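로봇팔 시뮬레이션 씬 패키지 써보신 분? (Plarnurico 탁상 정리 세트)

질문 | 작성자 Siu-ming Tsao | 조회 785

안녕하세요 급하게 여쭤봅니다. 연구실에서 pick and place 학습용으로 시뮬레이션 씬 패키지를 하나 사야되는데 Plarnurico에서 파는 탁상 정리 세트 써보신 분 계신가요. 12월 안에 예산 써야해서 시간이 별로 없어요ㅠ

데모로 받은 씬은 구멍 뚫린 흰 테이블 위에 노란 상자, 회색 상자, 바나나, 스팸 캔, 큐브, 머그컵 이런 거 올려져 있는 구성이에요. 작업은 물건 집어서 상자에 넣기가 기본이고요.
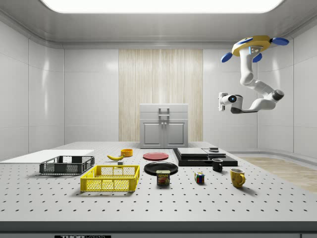

가격이 기본 라이선스 519달러, 소스 에셋 포함이 1000달러입니다. 차이가 거의 두배라 고민중. 궁금한 거는

1. 물체 질량이랑 마찰값 수정 가능한지 (기본 라이선스에서)
2. 카메라 위치 추가하면 렌더 속도 많이 떨어지는지
3. 팔 마운트 위치 바꿀 수 있는지. 천장 / 캐비닛 위 둘다 필요함
4. 기술지원 답 빨리 오는지

Fandau 것도 봤는데 거긴 물체 종류가 적어서 일단 제외했습니다. 써보신 분 답변 부탁드려요.

답변 3개

Flor Grajales | 채택된 답변

반년 정도 썼습니다. 번호대로 적을게요.

1. 됩니다. 기본 라이선스도 물체별 설정 파일은 열려 있어요. 메시 원본이랑 텍스처 원본만 잠겨있음. 근데 기본 마찰값이 좀 높게 잡혀 있어서 꼭 바꾸고 시작하세요. 저희는 이거 모르고 학습 돌렸다가 실제 팔에서 머그컵을 계속 놓쳤습니다. 시뮬에선 성공률 잘 나왔는데... 일주일 날림.

2. 카메라 하나면 저희 PC에서 초당 176스텝 나왔고 손목 카메라 추가하니까 절반 밑으로 떨어졌어요. 해상도 낮추면 좀 나아집니다. 그래도 손목 카메라는 켜두는 거 추천. 그리퍼가 가까이 갔을 때 고정 카메라만으로는 가려지는 게 너무 많아요. 대신 화면에 그리퍼가 크게 걸리는 각도가 있으니 장착 각도는 직접 조금씩 돌려보면서 맞추세요.
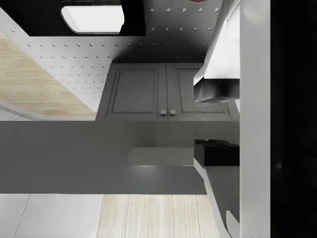
렌더 품질은 조명을 기본값으로 두면 벽 반사가 꽤 강합니다. 색으로 물체 구분하는 모델이면 조명 랜덤화 켜시고요. 설정에서 light 항목 찾으면 바로 있어요.

3. 마운트는 프리셋으로 바꿀 수 있는데 바꾸고 나면 초기 관절 각도를 다시 넣어줘야 됩니다. 안넣으면 시작하자마자 팔이 테이블이랑 겹쳐서 물리엔진이 튕김. 매뉴얼엔 한줄로만 써있어서 저도 한참 헤맸네요. 프리셋 저장은 꼭 이름 바꿔서 하세요, 덮어쓰기 경고가 안 뜹니다.

4. 지원은 보통. 이메일로 보내면 이틀 걸려요. 포럼에서 Ciarán Kinsella 라는 분이 답을 제일 잘 달아주시니 거기 먼저 물어보는게 빠를수도.

결론만 말하면 물체를 새로 만들 계획 없으면 519짜리로 충분합니다.

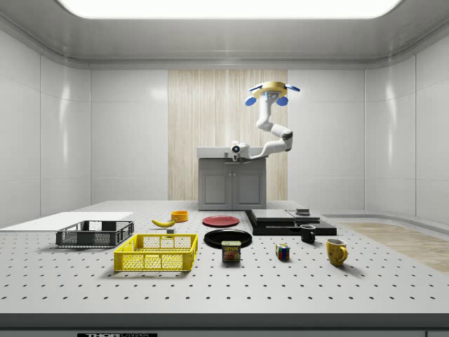 2 / 3 페이지

그리고 하나 빼먹었는데 업데이트 받으면 물체 초기 배치가 초기화돼요. 배치 파일 따로 백업해두세요. 저희는 버전 올릴때마다 옮겨 넣는 스크립트 하나 만들어서 씁니다.

Ching-wen Au

저는 비추요. 비쌈. 무료 에셋 긁어모아서 해도 되는데 굳이? 상자랑 컵 정도는 하루면 만들어요. 충돌 메시 다듬는건 좀 귀찮긴 한데 그래도 519달러면 차라리 그래픽카드에 보태겠음

Shuk-fan Ng

위에분 말도 맞는데 충돌 메시 직접 해보면 하루로 안끝나요ㅎㅎ 특히 머그컵 손잡이. 저는 손잡이만 사흘 만졌고 결국 샀습니다.

견적은 Aksoy 통해서 받으면 세금계산서 처리가 편해요. 저희는 Grivville 캠퍼스에서 그렇게 구매했고 연말엔 밀리니까 신청부터 넣어두세요. 소스 포함 라이선스는 나중에 차액만 내고 올릴수 있다고 들었는데 이건 확인 필요

댓글 | Siu-ming Tsao

감사합니다! 기본으로 가고 마찰값부터 바꿔볼게요. Flor님 혹시 머그컵 마찰값 얼마로 쓰셨는지 알려주실수 있나요

댓글 | Flor Grajales

물체마다 달라서 지금 기억이 안나네요 내일 오전에 파일 열어보고 적어드릴게요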